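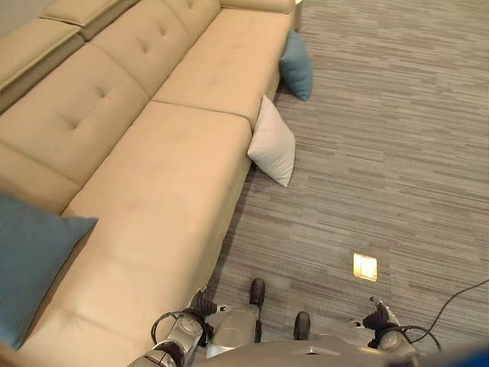 4.3 Hand comparison on soft household items

The claim we set out to check in this section is one we had made ourselves. In our October report we wrote that the Durkar hand, with its jointed fingers, was "clearly better" than the two-finger Tamuno gripper for picking up soft things in a living room. We no longer think the data we had then could carry that sentence. It came from a single operator, on one sofa, and the pillows were put back by the same person who was scoring the grasps.

We therefore ran the comparison again at the Hullholm test apartment with the scoring done by someone who was not told which hand was fitted. The robot body, head camera and Closby arm controller were the same in both conditions. Only the hands and their finger drivers were changed. The task was to lift a throw pillow from the floor beside a sofa and set it on the seat. Figure 6 is a head camera view with the jointed hands fitted. A teal-blue pillow and an off-white one stand against the side of the sofa, and a second teal-blue pillow is at the left, by the chaise cushion.

We recorded 519 attempts in all, after throwing out those in which the controller stopped for reasons that had nothing to do with the hand. An attempt counted as a success if the pillow came to rest on the seat and stayed there after the hand let go. Dragging a pillow up the side of the sofa was allowed. We argued over this rule for some time, and readers who think it too generous should know that it favors the two-finger gripper, which drags more often.

The jointed hand came out ahead by 9 percentage points. In the October report the gap was 14. The direction of the result survived, then, but a good part of its size did not, and we would not be surprised to see it shrink again in another apartment with other furniture. We also see nothing in the grasp logs to support the explanation we gave at the time, which was that the fingers "wrap" the pillow. In most of the successful lifts only two of the fingers carried any load worth mentioning. The others touched late or stayed clear of the fabric. If that is how the hand is really being used, then a fair amount of its cost and weight is going along for the ride.

What seems to matter more is where the hand starts. When the palm began low and close to the pillow, both hands did well and the difference between them was too small to take seriously. When it began high, both did badly. The gap we report comes almost wholly from the middle range, where the jointed hand could still hook a corner and the two-finger gripper closed on air. A better approach planner might remove the gap without any change of hardware. We have not tested this.

The view from the head camera is a second reason for caution. It looks down steeply, and in Figure 6 the arms and feet take up much of the lower part of the image. In other attempts the forearm hid the pillow at the very moment the fingers closed, and the operator was guessing. The two hands differ in length, so they hide different things, and some of what we are calling a difference between hands may be a difference in what the operator could see. A wrist camera would settle the matter. We fitted one for 11 attempts with each hand before its mount worked loose, and we draw nothing from so few.

Figure 6. Head camera view with the jointed hands fitted. The pale pillow is the nearer of the two leaning against the side of the sofa.

Lastly, pillows are kind to grippers. They are large, they give, and a poor grasp will often hold anyway. The maker's own leaflet for the Durkar hand shows it with a pillow too, and we suspect for the same reason. We would want to see both hands tried on a thin blanket or a single sock before recommending either one, and until then we withdraw the word "clearly" from the earlier report.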